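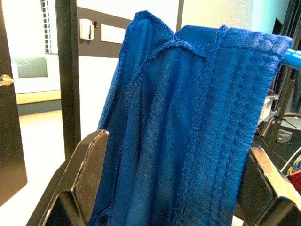 *Blue terry towel over a light-blue bar, with the hem at the top and the ribbed border band running down the right side.*

# Hanging towels and clothes indoors: questions we keep getting

These answers were put together by Kimutai Shemweta and Anjani Majimbun for people who live in Brastach apartments, where balconies are rare and most laundry ends up on a rack in the living room. We've both read a lot of laundry advice and believed less and less of it. If something below is only our opinion, we try to say so.

## Towels

### Does it matter which way a towel hangs?

Less than the internet thinks. A bath towel hung the long way is easy to fit into a narrow gap, and one hung the short way keeps its ends off the floor. Either will dry. The thing we'd look at is how much cloth is lying against other cloth. Terry has loops on it, the loops hold a lot of water, and a towel bunched at one side has a thick strip that stays damp long after the rest feels fine.

Look for the narrow fold at the edge of the towel. Almost every towel makes one when you drop it over a bar in a hurry. Pull it open with two fingers and move on with your day.

### I was told to fold towels exactly in half over the bar. True?

We doubt it. Exactly in half means the two sides hang together all the way down, with the same thickness everywhere. Uneven lengths give the longer side a stretch of its own. Kimutai hangs his uneven, Anjani folds hers in half, and neither has persuaded the other.

### Should I shake towels before hanging them?

Yes. It's one of the few old tips we have no quarrel with. The loops come out of the washer pressed flat, and a couple of hard snaps lifts them. Do it away from the shelf with the glasses.

### Why does the woven band near the end go wavy?

The flat band and the fluffy part are made differently and often don't shrink by the same amount. After a hot wash the band can pull tight and ruffle the cloth next to it. You'll see sites promising to cure this with vinegar, ice cubes or a rolling pin. We tried vinegar. The towel smelled of vinegar.

Pulling the band straight by hand while the towel is damp does help a bit, until the next wash. Lower heat helps more. A towel that already ruffles badly will probably keep doing it, and it dries your back just as well.

### The hem is fraying. Is the towel finished?

A few fuzzy threads along a stitched hem are no reason to throw anything out. Snip them with scissors and don't pull, as pulling can take the stitching with it. If the hem has opened up so that you can put a finger through, sew it or cut the towel up for rags. Anjani has been using one with a bad corner for years and sees no decline in its performance.

### Does fabric softener make towels better?

Softer in the hand, yes. Better at being towels, we don't think so. Softener leaves a coating, and a coated loop takes up less water. People who sell the stuff describe this differently.

We were sent a bottle of Virnent towel conditioner with a label claiming "up to 2,000 loops revived per square inch." We have no idea how anyone would check that, or what a revived loop looks like. We used it for a month and gave the rest away.

## Hangers

### Can I dry a towel on a clothes hanger?

You can, and in a small place it's sometimes the only way to fit one more. Use the bottom bar of a full hanger and spread the towel as wide as the bar allows. A heavy bath towel is a lot to ask of a thin hanger, so start with hand towels and see how yours behaves.

The weak point is width. A hanger is narrower than most towels, so the cloth has to gather somewhere, and the gathered part dries last. Turn it around once during the day if you remember.

### Plastic, wire or wood?

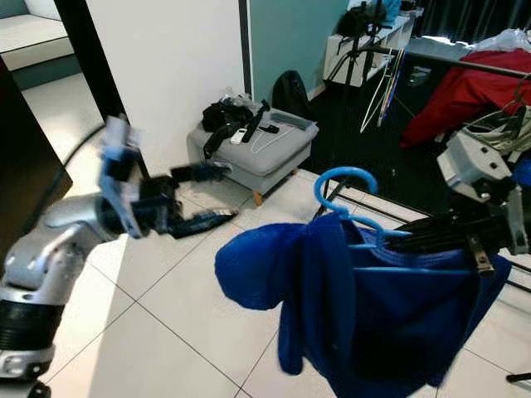

Most hanger advice is written by people who want you to replace all your hangers. You don't need a matching set. Plastic is fine for shirts and light things, wire is fine for anything you're not worried about creasing, and wood is fine if someone gave it to you. Mixed hangers share a rail perfectly well, like the white wire one and the blue one on the rack here. What makes a bigger difference is how the piece sits. Draped over the hanger, as with the royal-blue one on the light-blue plastic, cloth falls into loose folds and can bulge out at one side, so spread it along the bar before you hook it up. We'd do that for free before paying for anything with "velvet" in the name.

### Are the Kernix "no-mark" hangers worth it?

We bought a pack in August and wore the same shirts off those and off ordinary plastic ones. With knits there was a slightly smaller bump at the shoulder. With cotton shirts we couldn't tell them apart, and we were trying to. If you have a lot of sweaters, fold them. It costs less and leaves no shoulder bump at all.

### Do wire hangers rust onto clothes?

Bare wire can, once the coating is scratched. Run a thumb along the bar before you put anything damp and pale on it. If it feels rough or leaves a brown line, use that hanger for dry clothes, or unclog a drain with it.

### Which way should the hooks face?

All one way, if it pleases you. We've seen long explanations involving house fires and grabbing an armful of clothes on the way out. Please leave the clothes.

## The rack and the room

### Where should the rack go?

Somewhere air can get to both sides of it. That's the part of the standard advice we agree with. Pushed flat against a wall is the worst spot, and right in front of a radiator is a close second for anything that could touch it.

The rest depends on the room. People write to us with floor plans and ask for the "correct" corner. There isn't one. Put the rack where you won't walk into it at night and where you can still open the door.

### My rack is surrounded by other stuff. Does that slow things down?

Furniture a step away, no, or not so you'd notice. Things leaning on the laundry, yes. The usual trouble is the nearest flat surface. Any stool or bench beside a rack fills up with bags, remotes and charging cables, and then a damp sleeve ends up lying across them. Clear the side the clothes hang on and forget about the rest.

### Should I open a window?

Usually. On a cool dry day, 15 minutes with the window wide open does a room more good than a crack left all afternoon, at least in our apartments. On a muggy day you may just be inviting more damp in. If the glass has water running down the inside, the room is telling you something.

### Do I need a dehumidifier?

If you dry laundry indoors all winter and the walls feel clammy, one may be worth the money. If you do a load a week and the room smells fine, we'd keep the cash. Be wary of the tiny ones with the glowing light. The one we borrowed collected enough water to annoy a houseplant.

### What about a heated rack?

We had the use of a Lanz heated rack, which was $77 at the time. The bars get warm. The cloth touching the bars dries well, and the cloth hanging between them dries much as it would on any rack. The leaflet suggests a sheet over the top to hold in the heat, which did help, but then you have a warm wet tent in the living room and should think about where that moisture goes.

It's a decent buy for someone with small items and little time. It won't replace a dryer, whatever the box says.

### How far apart should things hang?

You'll read very exact numbers. We use a hand's width for thick things and less for thin ones, and when the rack is full we use whatever is left. A half-full rack that you load twice will often beat a crammed one you load once. We know that isn't always possible with kids or a shared washer.

### How long should a towel take?

It depends on the towel, the spin cycle, the room and the weather, and anyone who gives you a single figure is guessing. Thin ones hung before breakfast are usually done by evening at our place. Thick ones, maybe not. If a towel is still damp after a full day and a night, try an extra spin next time before you blame the rack.

### It smells dry but feels cold. Is it dry?

Probably not quite. Cold to the touch often means there's still some water in it. Check the hem and the thick seams, as these hold out longest, and leave it if you're unsure. A towel put away damp will let you know.

### Is the sour smell permanent?

We were told so by a person selling towels. In our experience a hot wash with ordinary detergent, no softener, and a quick proper dry fixes most of them. Check the care label first. If it still smells after 3 tries, we'd give up and make it the dog's.

### Can you recommend a rack?

One that doesn't tip when only one side is loaded. Go to a store, hang your coat on the end of the rail and see what happens. We take no money from rack makers, and after this page we don't expect offers.

### You got something wrong. Where do I complain?

Leave a note for Anjani at the front desk and tell her what you tried and what happened. "Everybody knows" won't get an answer changed. A damp towel and a decent account of how it got that way might.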